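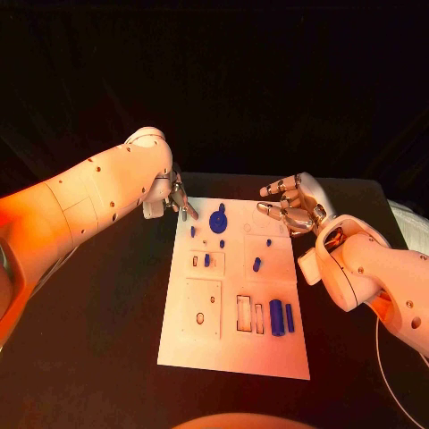

By Kolbrún Juhl

6 September 2024

The new assembly board from the Ziltier workshop is out of the drawing files and on the table, and it's a beauty! Anyone who visited in May will remember the old one, with its faded lettering and the holes that had worn so wide a peg would lean over if you looked at it wrong. The new board is a flat white sheet with engraved outlines, slots and recesses, and the loose parts are blue plastic, so you can spot a stray peg from across the room.

Leif Frandsen drew the layout over the summer and went through more versions than he cares to admit. His favorite piece is the big round one near the top, which everyone in the workshop has started calling the pulley. "It's the part people reach for first," Frandsen said. "It's big, it's round, it has that hub in the middle. Then they find out the pegs are the hard part."

The pegs really are the hard part. A small upright peg is easy to knock over while you're busy with its neighbor, and a peg lying on its side has to be picked up and turned before it can go anywhere.
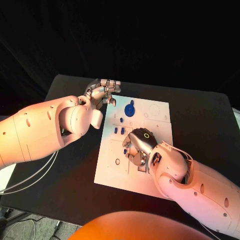
I tried the whole thing myself last week and got stuck for a good while in the middle of the board, trying to work out which outline belonged to the piece in my hand. Great fun, and much harder than it looks. My best run took 89 seconds. Trilok Tomar, who had never seen the board before, sat down after me and did it in 79, so I'm going back for another try as soon as the sign-up sheet lets me.

Tomar works on fixtures for Amis and came over for the afternoon to look at the fits. He liked the engraving best. A printed outline rubs off after enough use, he said, but you can feel an engraved one with a fingertip. He did ask for a touch more room in one of the slots, and Frandsen has already changed the drawing.

The setup has had some attention too. The board now goes on a dark tabletop with black fabric hung behind it, and what a difference that makes. The old corner had a busy shelf in back and a shiny table that threw reflections all over the parts. Now the white and the blue stand out wonderfully. 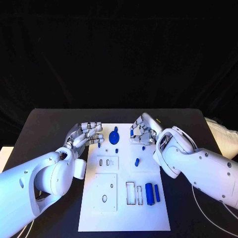
Kolbrún Juhl

Drawings for the board will be free to download once the slot change has been checked, and the workshop plans to cut about 50 sets for schools and clubs that don't have the equipment to make their own. Each set will come with the board, the blue parts and a short sheet of starter tasks. Mared Watkins is putting the sheet together and would love to hear from teachers who used the old board, especially if they have a favorite task that ought to be kept. Notes can be left at the workshop's front desk.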